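Unit 5: Clearing permissions for a poetry anthology
Tutor: Perla Cuevas
Notes to accompany session 3. Revised Sun 23 September

Read these with the Bemdale contents list, which was given out in the last session. The Bemdale anthology has 119 poems and will be published in print and as an ebook by Zavala. All the exercises in this unit use it.

5.1 What a permission is

A permission is a licence. The holder of the right keeps the right and allows someone else to use the work in a stated way. It is not a sale and it is not an assignment. A licence that covers the printed book does not cover a recording of the same poem unless it says so.

Four terms are used throughout:

Work – the poem as written.
Edition – a particular published setting of the work, with its own typesetting and possibly its own notes.
Holder – the person or firm able to grant the licence at the date of asking.
Grant – the written licence, with its conditions.

The holder is often not the poet. Rights may sit with the original publisher, with an agent acting for the poet, with an estate, or with a firm that has bought the original publisher's list. Some poets keep anthology rights and grant everything else. The contract for the collection decides the matter, and the anthologist does not normally see that contract, so the answer has to come from the parties to it.

5.2 Is a licence needed?

In the United Kingdom the general rule is that copyright in a literary work lasts for the life of the author and seventy years from the end of the calendar year of death. Apply the rule to each contributor to the text. A translation has its own copyright. A poem whose author has been dead for two centuries may appear in a translation made last year, and the translator's right must be cleared.

Work published for the first time after the author's death can fall under different rules. Mark any such poem for advice and do not try to settle it from a reference book.

There are exceptions for quotation and for criticism or review. They depend on the purpose of the use, the amount taken and a sufficient acknowledgement. An anthology prints whole poems for their own sake. For the purposes of this unit, treat the exceptions as not available for the main text. They may apply to lines quoted in the introduction, which is dealt with in 5.8.

A poem posted freely on a website is still protected. The same is true of a poem printed in a magazine that has closed, a poem read at a festival and circulated on a sheet, and a poem with no copyright notice. 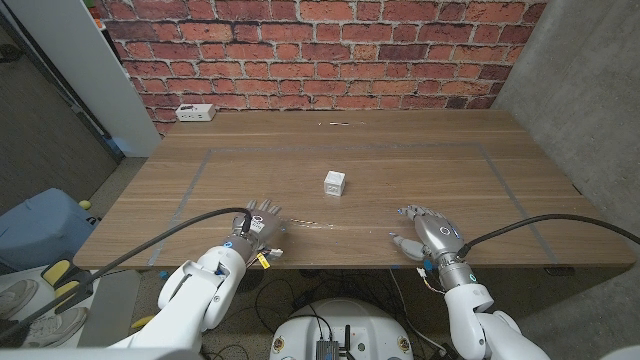 5.3 Finding the holder

Work in the order below and stop when a holder confirms in writing.

1. The copyright page of the most recent collection containing the poem. Note the publisher, the year and the name in the copyright line.
2. The acknowledgements of recent anthologies that include the same poem. These usually give the form of words required as well as the source.
3. The permissions page of the publisher's website. Larger houses take requests through a form only and will not answer letters.
4. The agent. If the publisher says that rights have reverted, ask who now acts for the poet.
5. The estate. Probate records can supply a name where no agent acts.

Magazines are a common false trail. Most take first serial rights only, after which the rights go back to the poet. A magazine editor who says "that is fine by us" has given a courtesy and may have no right to give anything more. Record the reply and carry on to the poet.

Territory is a second difficulty. One publisher may hold a poem for the United Kingdom and Commonwealth and another for North America. If the anthology is to be sold in both, two grants are needed, and each will have its own fee. Ask Zavala for the territory in writing before the first request goes out. For Bemdale the territory is the world, English language only.

5.4 The request

A request which leaves out a fact will be sent back, and the wait starts again. The request should state:

Title of the poem, and the first line if the title is shared with another poem by the same author
Author, and translator if any
Source edition, with page numbers
Number of lines requested, and whether that is the whole poem
Title, editor and publisher of the anthology
Month and year of publication
Formats: hardback, paperback, ebook, audio
Print run and expected price
Territory and language
Term of licence requested
Date by which a reply is needed

Count lines in the same way every time. Blank lines between stanzas are not counted. Titles, epigraphs and dedications are not counted, but an epigraph taken from another writer may need clearing on its own account. For a prose poem, give the number of words.

Give the number of lines from the edition you will print from. Poets revise, and a poem can lose a stanza between the first collection and the collected works. If the grant is for one version and the anthology prints the other, the use is outside the grant.

Students sometimes ask whether to mention the fee in the first letter. Do not offer a figure. State that the book has a permissions budget and ask for terms. The exception is a book where every contributor is to be paid the same rate, in which case say so at once and state the rate.

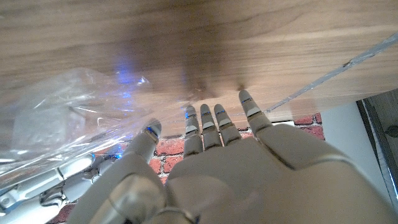
Back of a robotic hand below a wooden tabletop

5.5 Fees

Fees are quoted per line, per poem or per page. Per-line rates often carry a minimum, so a very short poem may cost as much as one three times its length. Quotations are then adjusted for print run, format and territory. A quotation for a first printing of a stated size means that a further fee falls due if the book reprints. Enter this in the log as a future cost and report it to the publisher, who will otherwise learn of it from an invoice.

Some holders ask for a "most favoured nations" clause. This means that no other contributor to the book may be paid more at the same measure. One such clause, once accepted, can raise the cost of every other poem in the volume. Refer it before accepting. The reply to the holder in the meantime should say only that the clause has been passed to the publisher.

Who pays is a matter for the anthology contract. The usual arrangements are:

(a) the publisher pays all fees up to a ceiling, and the editor bears the excess;
(b) the publisher pays and recovers the fees from the editor's royalties;
(c) the editor pays everything out of the advance.

The Bemdale contract follows (a). Under (a) the editor has a direct interest in the running total, and the log should show that total on its first sheet. Under (b) the editor may see no royalty for some years.

5.6 The log

The course log template is called Arkeo and is in the shared folder. It has one row per poem per holder. A translated poem under two copyrights takes two rows, as does a poem with divided territory. For this reason the number of rows will be greater than the number of poems, and the two should not be expected to agree.

The status column takes one of these entries and no others:

Not started
Holder sought
Requested
Chased
Quoted
Accepted
Paid
Refused
Out of copyright
Untraced 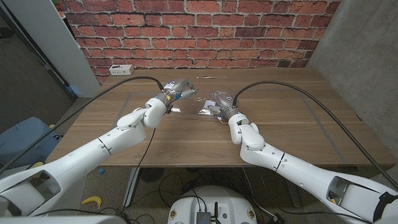 "Agreed by phone" is not a status. A conversation goes in the notes column with its date, and the status stays at Requested until something arrives in writing. An email is enough.

Keep the grant itself under a file name that begins with the row number. Students who sort the template by author and then save it should check that the row numbers have moved with their rows. Last year's group had to match a large part of the correspondence again by hand.

Chase at 3 weeks and again at six. After the second chase, try another route: a telephone call, a different department, the agent in place of the house. Silence is never consent, whatever the request may have said. A sentence such as "if we do not hear from you we shall assume that you agree" has no effect and tends to annoy the reader.

5.7 Refused and untraced

A refusal needs no reason. Ask once whether a different poem by the same author would be considered, then leave the matter. Estates refuse more often than living poets do, and a small number refuse all anthology use as a policy. Each anthology should have a reserve list, cleared to the stage of Quoted, from which gaps can be filled without altering the page count too much.

Where a holder cannot be found the work may be an orphan work. The United Kingdom has a licensing scheme for these, which requires a diligent search and evidence of it. The log is part of that evidence. Many publishers prefer instead to print a notice saying that efforts have been made to trace all holders and that omissions will be corrected. Such a notice is not a licence. It may help to show good faith, and the publisher carries the risk knowingly or should do. The decision belongs to Zavala and the editor should obtain it in writing, poem by poem.

5.8 Quotation in the introduction

Lines quoted in the introduction from a poem also printed in the book are normally mentioned in the same request. Lines from a poem not in the book may fall under the quotation exception if they are discussed and acknowledged. Song lyrics should be taken out at the first draft – fees are high for even a single line and replies are slow.

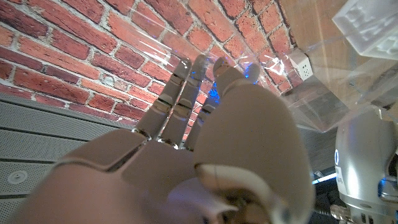
Robotic hand, palm side, against red brick

5.9 Acknowledgements

Print the form of words supplied by the holder exactly, including its punctuation, even where the result looks uneven beside its neighbours. House style does not apply to this part of the book. The copy-editor needs to be told, preferably in a note at the head of the file.

Arrange entries by author's surname. Where one holder has granted several poems by one author, the entries may be run together if the holder agrees. Complimentary copies, where asked for, are listed on a separate sheet for the publisher's despatch department, with postal addresses confirmed in the month before publication.

Exercise

The correspondence pack contains replies concerning a single poem in the Bemdale list. Atora, an agency, claims world rights. A publisher's letter from August states that the rights reverted but gives no date. The translator has written separately.

Prepare:
(i) the Arkeo rows for this poem, with status and notes;
(ii) the next letter to Atora, of no more than one page;
(iii) a short memorandum to Zavala stating what has been cleared and for which formats.

Hand in on paper. Do not contact any of the parties named in the pack.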